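Fórum Elanley › Ciclismo de estrada › Provas e calendário

Volta de Aoun: alguém vai em junho?

suha_harb
7 de abril de 2022
Pessoal, abriram hoje as inscrições para a Volta de Aoun e já estou com comichão nas pernas! São 4 etapas, 556 km no total, e a chegada ao alto ficou para o último dia. Vou com a equipa da Trimance (a mesma malta do ano passado, menos o Hiếu Lò, que anda às voltas com a clavícula). Quem mais se mete nisto?

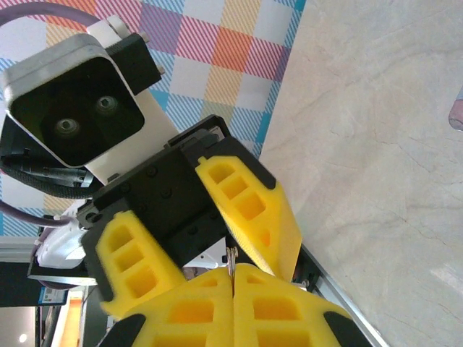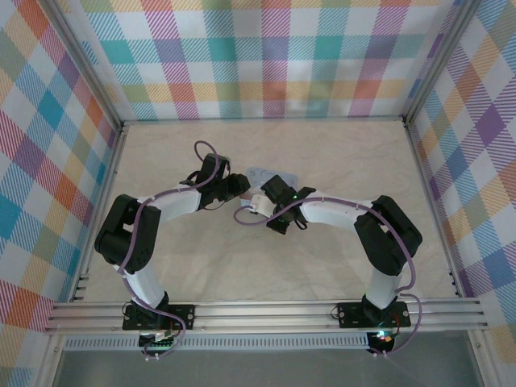 O contrarrelógio continua a ser por equipas?
Este ano é individual e disputa-se logo na abertura, com partidas de dois em dois minutos.

mechthild.g
Individual outra vez? Que pena. O de equipas era a única etapa em que eu me divertia. Sozinha contra o vento faço figura de parva, e depois passo três dias a tentar recuperar o tempo na cauda do pelotão.

RaniaY
Discordo, Mechthild! O de equipas decidia a geral antes de haver corrida. Quem tinha seis rolantes ganhava e pronto. Prefiro perder por culpa minha.

mechthild.g
Dizes isso porque pesas 50 quilos e sobes como um foguete :) Mas no plano quero ver-te.

hanan_h
Eu fiz a edição passada e acabei em 11.º, portanto deixo uma dica: não gastem tudo na segunda etapa. Parece fácil no perfil, mas aquela estrada junto à barragem é um carrossel e o alcatrão está péssimo. Levei pneus de 25 e arrependi-me, este ano vou com 28.

suha_harb
28 numa prova destas, Hanan? Não perdes na subida final?

hanan_h
Perco menos do que perdi com o furo, garanto. Andei quase 2 minutos à espera do carro de apoio.

RaniaY
E as rodas, são as Woken que tinhas à venda?

hanan_h
Essas mesmas, desisti de vender. Ninguém me dava o que eu pedia.

mechthild.g
Bem, convenceram-me, vou inscrever-me logo à noite. Suha, ainda há lugar na carrinha da Trimance ou já está cheia?

suha_harb
Há um, mas a bicicleta vai desmontada. Manda-me mensagem privada com a medida do quadro.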